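Skiddale Two-Arm Cell — Evaluation Recordings, Data Card

Version 3 of this card, 2024-01-02

Summary

This package holds the recordings made during our review of the Skiddale cell, a ready-built enclosure with two small arms, a tabletop and the cameras already in position. Skiddale sells it to groups that want to collect demonstrations and do not want to build the furniture themselves. We kept the cell for several weeks and used it on household tasks. The recordings are shared so that other buyers can judge the product from the material it produces, and also so that they can train on it if they wish.

The card describes what is inside, how it was collected, and what we think about the cell as a product. Our opinions are in the section "Notes for buyers". The rest is meant to be neutral.

Contents

episodes/ — 244 episodes, one folder for each
calibration/ — camera and arm calibration, made again after each change of fingers
notes/ — operator remarks in plain text
tools/ — a small reader and a script for checking the time stamps

Each episode folder has the joint positions of both arms, the gripper opening, the video from the wrist cameras, the video from the fixed camera, and one sentence with the task instruction. Episodes are up to 140 seconds long. The longer ones belong mostly to the seasonal group.

Task groups

kitchen — cups, lids, sponges
desk — pens, envelopes, folded paper
seasonal — a small artificial tree, ornaments, ribbon, a string of lights
cables — plugging and unplugging

Of these, 49 episodes are in the seasonal group. It is the smallest group and the one we get the most questions about.
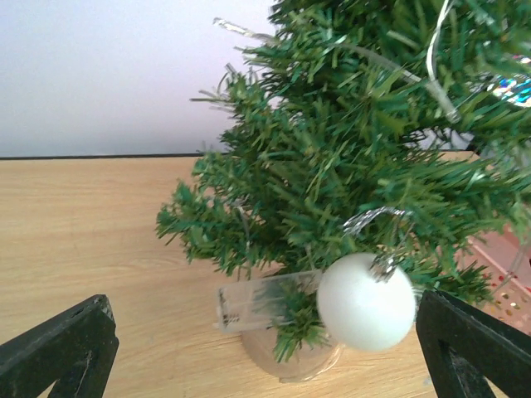
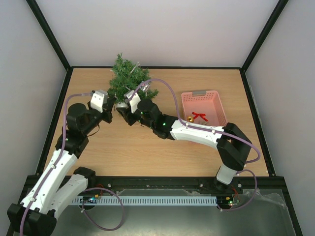

The seasonal group was made to test how the cell handles objects that bend, hang and catch on each other. A rigid cup tells a buyer very little, and almost any arm on the market can lift one. Thin branches move when a finger comes close, and they hide what is behind them. From the wrist, the white ball hangs just in front of the foot of the tree and overlaps one end of the clear battery box, so two objects that need different grasps are nearly on top of each other. The fixed view has the opposite weakness: both grippers are close to the tree, and the base is partly hidden behind them. We advise you to load both streams for this group. Models we trained on the fixed view alone were poor at finding the lower branches.

Transparent parts are labeled with a lower confidence value. The battery box and the round stand are both clear, and our annotators did not always agree on their outlines. The value is in the field "outline_conf". Please do not ignore it.

How it was collected

The operator moved the arms with the hand controllers supplied in the kit. Start and stop were given by foot pedal. We did not remove failed attempts. They are marked "result: fail", and when the operator wrote a reason it is in notes/. Between episodes the objects were moved by hand to a new arrangement, following a printed list.

Notes for buyers

The good points first. The arms arrive mounted on the front rail, and the first calibration took us less than one morning. The pale walls make separation from the background easy. The wrist cameras kept their calibration well between finger changes.

The weaker points are the following.

The cables on the arms are long and make wide loops. In the fixed view, one of them passes in an arch over the top of the tree. If your task has tall objects, plan the cable path before you start and fasten it — we did this too late.

The forearms often pass in front of things that stand at the side of the table. Our basket with the ribbon bow is an example, because the right forearm hides its front edge. A second fixed camera would help, and Skiddale offers it only as an extra.

The manual is short. For the gripper settings we used the guide from Wandidell, whose controller is inside the kit, and it was clearer.

Compatibility

The reader was tested with the Zenitz training tools and with plain Python. A complete download is 900 GB. If you need only one group, use the option "--group" and the reader will fetch the correct folders.

Known problems

Some episodes in the cables group have a short gap in the left wrist video. The time stamps are correct, but frames are missing.
The word "ornament" in the instructions may mean a ball, a bell or a bow. We plan to correct this in February.
The gripper opening is stored in raw units in the kitchen group and in millimeters in all others.

License and citation

Free for research and for internal product evaluation. For commercial training please write to us first. If you publish results, cite the package as "Bhattacharjee, Skiddale Two-Arm Cell Evaluation Recordings, version 3".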